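## 4. 会議室表示パネルの初期設定

会議室の入口に取り付けたパネル「Heltholm」を、予約管理ソフト「Todetti」に登録する手順です。壁面への固定と配線は第3章を済ませておいてください。 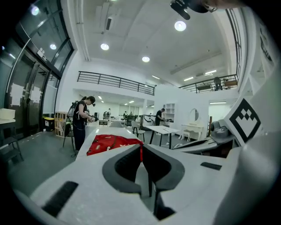

登録には管理者権限が必要です。権限のない方は、総務部の Shoshana Bellamy まで申請してください。承認は通常、翌営業日になります。

### 4.1 ネットワークへの接続

1. パネル背面の電源スイッチを入れます。起動画面が消えるまで操作しないでください。
2. 言語の選択画面で「日本語」を選び、「次へ」を押します。
3. 接続方法で「有線」または「無線」を選びます。
4. 固定アドレスを使う場合は、末尾に 0 と 255 以外の番号を入力します。
5. 「接続テスト」を押し、「完了」と表示されたら「保存」を押します。

> **注意** 接続テスト中に電源を切ると、設定が工場出荷時に戻ることがあります。

### 4.2 部屋の登録

1. 事務用パソコンで Todetti を開き、「設備」→「部屋」→「新規」の順に進みます。
2. 部屋名を入力します。全角で12文字を超えると、パネル上では途中までしか表示されません。
3. 定員を入力します。上限は 100 名です。
4. パネル下部に表示されている登録コードを入力し、「関連付け」を押します。
5. パネルの表示が部屋名に切り替わったことを確認します。

登録コードの有効期限は3分です。期限が切れたときは、パネルの「再発行」を押してください。

**補足:** 可動間仕切りで分割できる部屋は、分割後の各室と全体の両方を登録します。全体を予約すると、各室の予約枠も自動的に埋まります。

### 4.3 表示と予約規則

1. 「表示」タブで、空室時と使用中の色を選びます。初期値は緑と赤です。
2. 予約者名を表示するかどうかを選びます。来客の多い階では「非表示」にしてください。
3. 「自動解放」を有効にし、待機時間を分単位で入力します。入室操作がないまま待機時間を過ぎた予約は取り消されます。
4. 「適用」を押します。反映までに少し時間がかかります。

> **注意** 2月より前に登録した部屋では、自動解放が無効のままになっています。部屋ごとに設定を開き、手動で有効にしてください。

### 4.4 うまく動作しないとき

- **予約が表示されない:** パネルの時計を確認します。時刻がずれていると同期しません。
- **「エラー 1,316」と表示される:** 同じ登録コードが別の部屋に使われています。古い関連付けを削除し、4.2 の手順4からやり直します。
- **画面が暗い:** 省電力の時間帯に入っています。画面に一度触れると戻ります。

解決しない場合は、部屋名とエラー番号を控え、設備担当の Harriet Holloway に連絡してください。パネルの交換手順は第6章にあります。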